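Notes on gathering examples, after the first block

Last updated: July

I've been meaning to write up how the collecting went, mostly so I don't make the same mistakes in the next block. If you're doing something similar in a small shop with one arm and not much money, some of it may be useful.

The job is simple to describe. We teach an arm to pick things up, turn them and put them down again by steering it through the motion ourselves and saving everything: joint positions, the state of the jaws, and the video from each camera. Each run from start to stop is one example. The learning system gets the whole pile and tries to work out what to do when no one is steering. I call our pile Brillcombe, after the street I lived on when I started it, and the name has stuck.

The target for the first block was 3000 examples. We finished with 1173 that I'd be willing to train on. I had worked out the 3000 from how long a single run takes, multiplied out over the hours we had, and left nothing for resets, breaks, or the afternoon the controller wouldn't boot. Putting the objects back between runs took longer than the runs did. For the next block I'm planning on the basis of a full day, resets and all, and taking whatever number comes out.

We did most of it in two places. Mistmont is the back half of a workshop with decent daylight until mid-afternoon. Zabala is a smaller room with a proper bench and lights that hum. I wanted two places so the system wouldn't learn one background and fall over when it saw another. The cost was that every move meant setting up the mounts again, and the overhead camera never went back at quite the same angle. I used to correct for that. Now I leave it alone and let the variety be part of the data, within reason. The one thing I still check is that the whole bench is in view.

The wrist camera is the one I've had to think about most. It rides close to the jaws, so it gets the last few centimetres of an approach better than anything else can. It also goes wherever the wrist goes, and a good part of the time it's pointed at something far too close to focus on. When I first went through the footage I treated those stretches as faults. I had a small script that measured sharpness and threw out any example where the wrist view stayed blurry for too long.
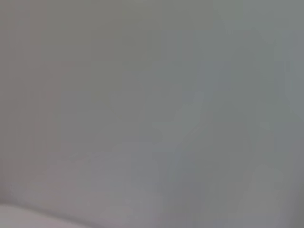 That script removed 332 examples before I looked at what it was removing. Plenty of them were fine. The overhead view was clear, the joints were logged properly, and the object ended up where it was supposed to. The wrist view was grey and soft for a stretch and that was all. A system running on the real arm is going to get views like that too, and if it has never seen one in training I don't know why I'd expect it to cope. So I put them back in and went through them by hand, which took most of a week of evenings.

What I throw out now is a shorter list. An example goes if the timestamps on the cameras drift apart, if the person steering reached in with a hand, or if the log has a gap in it. An example where the arm missed and tried again stays, with a note. I used to delete the misses as well. A second try after a miss turned out to be among the most useful material we had, and I wish I'd kept the ones from the first fortnight.

For labelling I use Ernora, a little tool I wrote over the winter. It isn't much: it plays the views side by side, lets me mark where each stage starts, and has a box for a comment. The comment box has earned its place. Early on I only had pass and fail, and a month later I couldn't remember why I'd failed half of what I'd failed. One line in ordinary words is enough. "Second try" or "blurry wrist, rest fine" tells me what I need.

A few practical things I'd pass on:

Steer at an even pace. My early runs are quick in the middle and very slow near the object, and the trained version copied the slow part and hovered. I've been trying to come in at a steady speed and accept a few more misses.

Swap who steers. I do most of it, and my habits are all over the data. I always come in from the right - I hadn't noticed until I saw a whole row of examples side by side.

Stop after 7 runs and look at one. I let a bad cable go for an entire Tuesday because I was enjoying the rhythm of it and didn't want to open the files. Everything from after lunch had to go.

Back up before you label, and back up again after. Storage is cheap compared with redoing a day of steering.

The first training pass on the kept examples is done. It picks up well when the object is near the middle of the bench and badly when it's near the edges, and we don't have many examples near the edges, so I know where to start. I haven't yet compared it properly against a version trained without the blurry ones. I'd like to do that before the next block begins, at Zabala first, with the bench moved over to the other wall. I'll post the numbers when I have them.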